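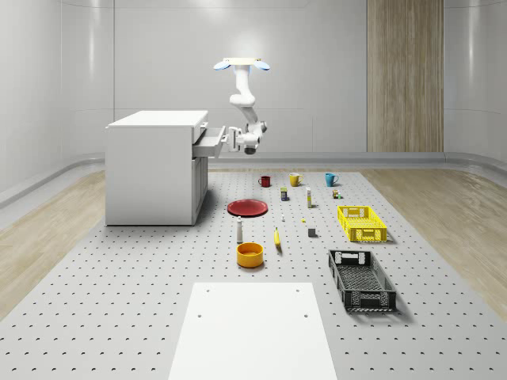

Clorkorlow, September

I stayed in the lab until ten in the evening again, and I am writing this on the last bus, so my sentences will be a little shaken.

Our task for the course is the drawer. Other teams have chosen the mugs or the banana, and I was jealous of them for the first week, because to pick up a mug looks more like real work. Now I am content with the drawer. It has one direction only. It goes out and it goes in. When our arm makes a mistake with it, we can at least say in which direction the mistake was.

Philomena Phelan, who teaches us, wants every team to work in the simulator until the middle of the term. She says we may ask for the real arm when our program can open and close the same drawer 40 times in a row with no correction from us. Today our best series was eleven. Kevin was very happy with eleven and bought us chocolate from the machine. I was less happy, but I ate the chocolate.

I should write down what we changed, or I will forget it before the report. In the morning we still used the old approach, where the arm comes to the cabinet from too high and must turn the wrist at the last moment. Ruairí proposed to give it one more point on the way, lower and farther from the cabinet, so that the turning is finished before the fingers are near to anything. I argued against this for almost an hour. I said it would cost us time in each run, and the time is also graded. He was patient with me. Then we tried it, and the runs became longer but the wrist was calm. I have apologized to him — in the chat, where the others could read it, which I think is fair.

The second problem is the handle. From the room camera everything looks correct to me, every time, and then I change to the close view and I see how little space we have.

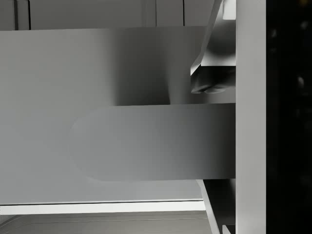 I have learned to stop the program at this moment and look before I let the fingers close. If the upper finger is too low, it pushes on the handle, and the simulator answers with a jump of the whole drawer. In our log there are 459 runs now, and I gave a label to each failed one by hand. "Jump" is the most frequent label. The second is "slip," and the third is "I don't know," which Philomena does not accept as a label. I must go back to these tomorrow and choose something better.

Despina Bošković from the Doherty team came to our table after dinner. They also have trouble with contact, but with their bowl. She told me they made the closing of the fingers slower, in two steps, with a short wait between. I wrote it on my hand because my notebook was in the other room. I will try it first thing, before Kevin wakes up and wants to change the speed again.

A word I learned today: "backlash." I knew it from the newspaper, only about politics. In machines it is the small empty movement between two parts before one really moves the other. In Czech we say "vůle," and this is also our word for "will." I tried to explain this to Ruairí and he asked if the drawer has a free will. After eleven good runs and one jump, I could not say no with full confidence.

I have to call home this weekend. My mother asks every time what I am building, and I say a drawer, and she says we have drawers here, Přemysl.

For tomorrow: two-step closing, new labels, return the key to Philomena. My stop is next.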